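Oltik 173 Number Plate Holder

Home / Car bits / Outside / Plates and holders

A number plate holder has one job, and it is a dull one. It sits on the front of your car, collects flies and stops the plate from ending up in a lay-by near Kettering. We have sold the Oltik 173 for 4 years and in that time it has inspired no poetry whatsoever. It has also inspired very few returns.

The holder is black plastic and comes as a single piece. You screw it to the bumper, push the plate in along the bottom edge, then press the top until it clicks. If it doesn't click, the plate is probably upside down. Check before ringing us. 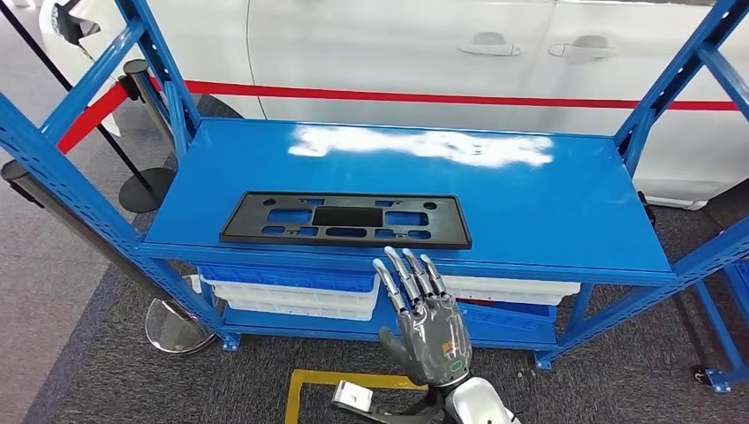 Fitting takes ten minutes, or most of an afternoon if the old screws have rusted in. Go easy on the drill. Kanini Muriithi, who answers our phones, keeps a list of things customers have drilled into by mistake, and radiators are winning.

What you get
One holder
4 screws, plus a spare for the one that rolls under the car
A fitting sheet, folded far too many times

What you don't get
The plate. We can't make those up for you, and please stop emailing us photographs of your logbook.

Sizes
Fits the standard long UK plate. It won't take the squarer sort found on the backs of old 4x4s, or motorbike plates. For those, see the Rugemalira range, which costs more and looks much the same from across the road.

Will it survive the car wash?
Ours has been through about 30 of them on the Prurnano delivery van. The van's aerial went on the second.

Can I have it in chrome?
No. Nuvisport do a shiny one and you are welcome to it.

Delivery
Orders in by 2 p.m. go out the same day. We bought 2000 of these in October after someone leant on a key, so stock is not a worry. Returns are free as long as you haven't drilled it, painted it or reversed into anything.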